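**6 de abril de 2023. Cuaderno de pinzas, sala de reuniones**

Sigo con la comparación de yemas para la pinza manual. Ayer dejé montado el juego Plurnine (el blando, con textura) y no lo he tocado. El juego Georgiev, más duro y liso, está en el cajón con los tornillos en su bolsa. Falta el tercer juego, el de Brutton, que según el albarán sale en julio. Para entonces esto tendría que estar cerrado.

Configuración de hoy:

- Yemas Plurnine, muesca en V al centro.
- Cámara con lente de gran angular, exposición fija.
- Marcador sobre el cuerpo, atornillado de nuevo. El par de apriete sigue sin estar en la ficha. Apretado a mano.
- Firmware de Plindico sin actualizar, para no mezclar variables.

Primera comprobación, el marcador. Con la pinza paralela a la mesa la detección es estable. Al inclinarla hacia delante por encima de cierto ángulo, el seguimiento externo pierde una esquina y la pose salta. Medí el salto en 16 mm en el peor caso, con el cuerpo quieto y apoyado. Es demasiado. Fulgencio Xolalpa opina que es el soporte, que cede; yo creo que es el brillo de la luminaria sobre el tablero impreso. Mañana repito con la luz apagada y salimos de dudas, o no.

Segunda comprobación, el agarre. Tazas por el borde y ramo de flores artificiales por los tallos y por los racimos. El ramo es el caso que me interesa: se deforma, no tiene un eje claro y las hojas se meten entre las yemas antes de cerrar. Protocolo igual que con el juego anterior, aproximación baja, cierre lento, elevación de 200 mm, pausa y vuelta a la mesa.

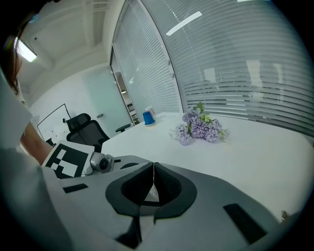
*Yemas Plurnine. Ramo tumbado y las dos tazas al fondo de la mesa.*

Resultados, sin adornos. Las tazas no discriminan entre juegos: con las dos yemas se levantan y con las dos se puede apoyar sin golpe. Las quito de la tabla principal y las dejo como control. En el ramo sí hay diferencia. De 26 intentos con Plurnine, cuatro fallos, todos al coger por los racimos; con Georgiev fueron 11 sobre el mismo total. La textura ayuda, pero también arrastra: al abrir, una flor se queda enganchada y el ramo gira unos grados. Ese giro no lo estoy midiendo y debería.

Desgaste: nada apreciable a simple vista. El plan son 2.000 ciclos por juego y vamos muy lejos de eso. Hacerlos a mano no tiene sentido, hay que pasar las yemas al banco.

Sobre la cámara. La distorsión en los bordes sigue siendo fuerte y la calibración vieja deja un residuo que crece hacia las esquinas. Para el centro, donde trabajan las yemas, sirve. Para estimar la posición de un objeto lejano no me fío. Recalibrar con la plantilla grande, con más vistas inclinadas que la última vez.

Pendiente:

1. Repetir la prueba del marcador sin luz de techo.
2. Añadir el ángulo final del ramo a la hoja de registro.
3. Pedir a Plindico el par de apriete del soporte.
4. Separar en la tabla los agarres por tallo y por racimo, que ahora van en la misma columna.

Los archivos de la mañana están copiados en el disco de trabajo. Los de la tarde, todavía no.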